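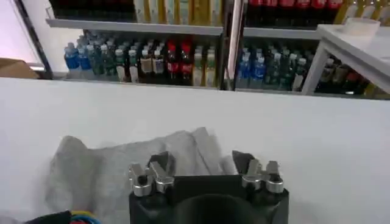

Still slower than my nan, and she stops for tea, somebody from the Paterson side wrote under the last entry, and went on to say that a folding job doesn't count as done until it lands on the pile the right way up. Fair enough. I've been putting "folded" in the log for things I'd redo at home before they went in a drawer, so from today there are two columns, folded and would-wear.

13 May 2026, folding, Varau settings left as they were after lunch

Grey top with the little cartoon figures again. I know everyone is sick of it but it's a good one to be stuck on, soft and a bit floppy, and the print gives you something to judge straightness by when you're going back over the pictures. Running total on grey tops since January is 373 tries, 141 of them would-wear if I'm generous about sleeves (I was generous about sleeves).

The bit I keep coming back to is the first grab. Get two decent corners and the rest is nearly boring. Get one corner and a pinch of the back layer and you're making a parcel. I had a go at lowering the approach speed and all that did was make me watch the mistake for longer!
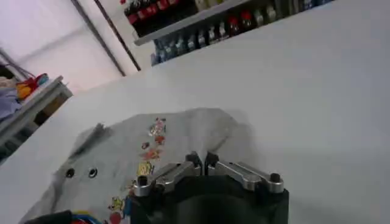 Could it do a week's washing for a family yet? Only with somebody nearby to flatten things out and turn sleeves the right way, and at that point they may as well fold.

Where I do think we've got somewhere is the halfway fold. In January it would bring the hem up and then let go as if it had remembered something on the stove. Now it mostly holds on, shuffles the near edge and has another look. The Lakton lot want that written up as "recovery". I'd call it dithering, but useful dithering – same as I do with a fitted sheet.

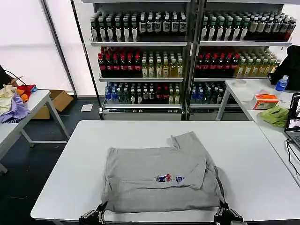 Shop-floor stuff

Festora asked again about facing up bottles, pulling the front row forward and labels out. I think it's an easier job than clothes in nearly every way, as a bottle is the same shape when you let go of it. The awkward part is the packing, fingers need room and a full row doesn't give them any. Their figure is 900 bottles a shift for one person, which I'd want to see before I believed it, and a person also answers questions about where the rice is.

Told them I'd sooner finish tops first. Mixed heap after that, then shelves.

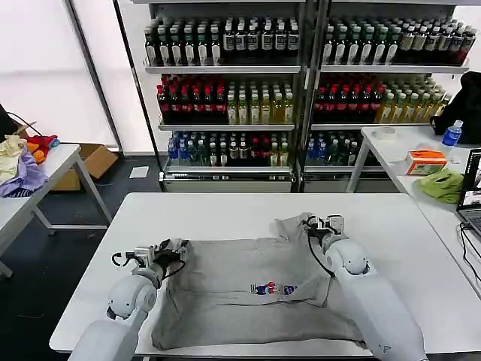
The mixed heap is going to hurt, mind. Choosing one thing out of a pile and getting only that one thing is a separate problem from folding, and I've been lumping them together in the timings. Split those out before the next run. Also check the left finger pad for wear, and ask Lakton which version of the hem step they're on, because theirs pulls tighter than mine and I'd like to pinch it.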